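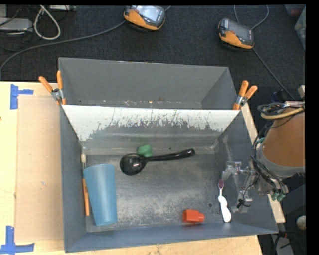
Según un lector que firma Shokri, en las jornadas de este tipo solo se enseña lo que ya funciona. En la visita a Skoneo, en mayo, pregunté por eso.

Inicio | Blog | Visitas | Archivo | Contacto
Lectura: 1 min

La demostración era de recogida de objetos mezclados en un cajón gris con divisor: vaso de plástico, cazo negro, cepillo de dientes. Contaron 393 agarres válidos de 400 en su última serie interna. El ciclo nominal es de 20 segundos —lento para producción— y el software, Stollero, recalcula la pose tras cada fallo. Los mangos finos siguen siendo lo peor.

No publican los registros. Los pedí por correo y sigo a la espera.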